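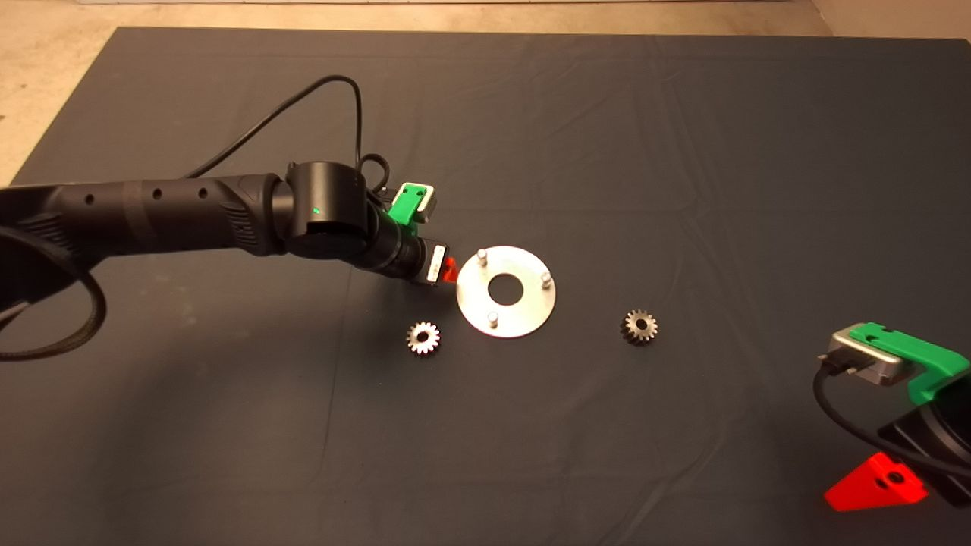
Dark cloth laid over a pale floor, Oditby.

Review: The Gralis Family Sponsorship Kit
Jul 29, 2021
14 shares | 2 comments

The Gralis Family Sponsorship Kit, published by Onwood, is a boxed set of printed forms, guidance booklets and a companion website intended for people who are sponsoring a spouse, partner or dependent child for residence. It was supplied to the Oditby Advice Service in March and has been used at our public counter since then. The following assessment was prepared for partner agencies that are considering whether to purchase it for their own clients.

The kit contains four booklets, covering eligibility, evidence of relationship, evidence of income, and what to do after a refusal. Each booklet is paired with a set of worksheets. The worksheets are not official forms and cannot be submitted to the immigration authorities, a point the publisher states clearly on the inside cover. Their purpose is to help a sponsor gather papers in the correct order before an application is started online.

The booklet on relationship evidence is the strongest part of the set. It treats couples who have lived apart for long periods as an ordinary case and gives sensible guidance on correspondence, travel records and shared financial commitments. Many clients arrive at our counter believing that they must hand over every message they have ever exchanged. The worksheet asks them to select a small number of items from each period of the relationship and to write one line explaining each. Caseworkers found the resulting bundles much easier to check.

The section on children is adequate for households where both parents are making the same application. It has little to say about sole responsibility, and families in that position should be referred to an adviser before they begin. We would also have expected some mention of school records, which are frequently requested and can take several weeks to obtain.

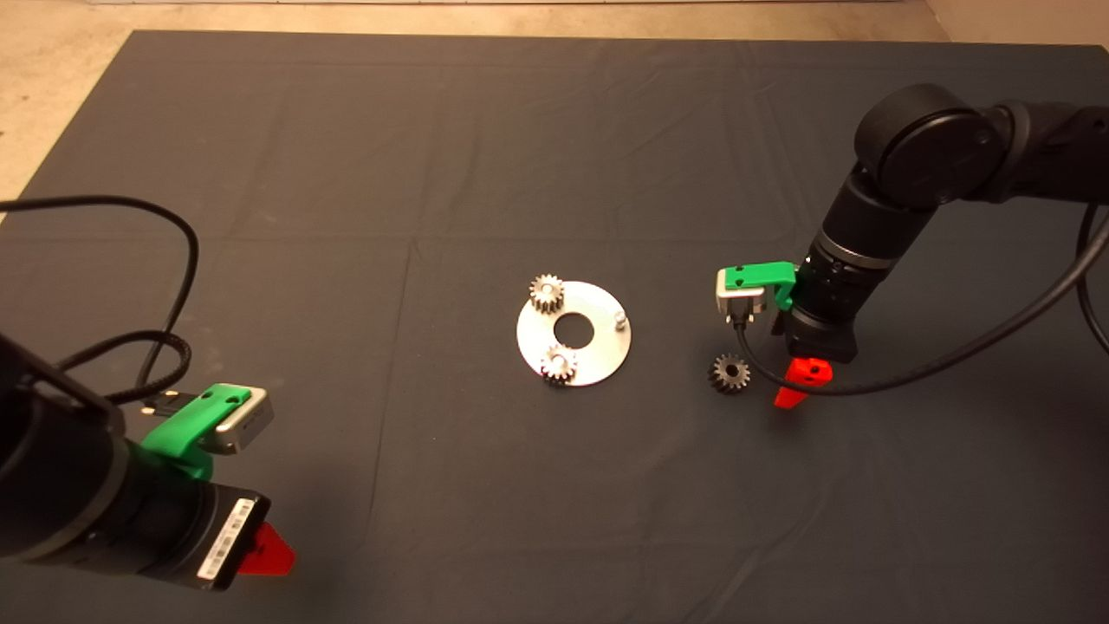
The income booklet is less successful. It sets out the rules for salaried employees accurately and in plain terms, but self-employment and savings are placed in separate chapters with no cross-references. A sponsor who needs to combine sources must complete two worksheets and is given no method for bringing the totals together. The two chapters sit side by side like a pair of small gears set down near different parts of the rim of one metal plate, with nothing between them to carry the movement across. Stepan Panasiuk, senior adviser at Oditby, reviewed a sample of completed worksheets and found that errors were concentrated at exactly this point. In one instance a sponsor had entered 3415 in both worksheets, although the sum referred to a single payment. Had the application gone forward in that form, the discrepancy could have led to a refusal on credibility grounds.

Onwood has informed us that a combined worksheet is being drafted. No release date was given.

The booklet on refusals is short and measured. It distinguishes between an appeal, an administrative review and a fresh application, and it directs readers to seek qualified advice before choosing among them. It does not encourage sponsors to draft their own grounds, and we support that decision.

The companion website repeats the text of the booklets and adds a checklist that can be saved and printed. It worked reliably on the public computers at our counter. On a phone the checklist is difficult to read, and many of our clients have no other means of access. The site is available in English only. Ó Riain, the distributor, can supply translated copies of the eligibility booklet on request, but these must be ordered separately and took about two weeks to reach us.

The kit does not replace legal advice, and agencies should ensure that staff who hand it out are authorized to answer the questions it will prompt. Within that limit, we recommend it for salaried sponsors and for couples without children. For self-employed sponsors we recommend that the income booklet be withheld from the box until the revised worksheet has been issued, and that an appointment be offered in its place.

Copies may be inspected at the Oditby counter during opening hours. Partner agencies wishing to borrow a set should apply in writing to the senior adviser.

2 comments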